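Skelleck Household Goods

Home | About us | Range | Stockists | Contact

Print this page | E-mail this page

About us

We sell small things for kitchens and bathrooms, and we doubt most of what gets said about them. A soap dish will not change your morning. It should let the water out and stay where you put it, and plenty on sale in Madbridge manage neither.

Dragica Trajkovski started Skelleck after a supplier sent her 2000 "self-draining" dishes with no holes. Radomir Živković joined the following April and has been turning samples away ever since. Last year 1725 came in and we took 167. Trelley, our own range, is made up of those.

We don't give stars or awards, having seen how they are handed out. Each sample goes on a plain board and gets looked at. The pink dish with the square holes is still under discussion.

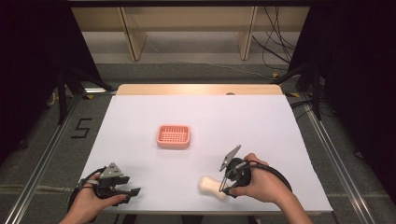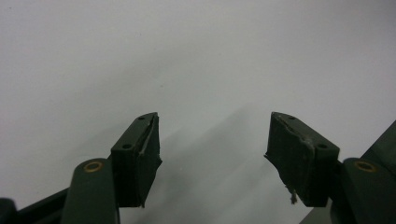

Krasniqi, our shop on the hill, stocks 100 of the lines. The rest are by order. If a maker tells you their product is "revolutionary", ask how it drains, and if you think we've got one wrong, write to Radomir. He will probably disagree, but he does read the letters.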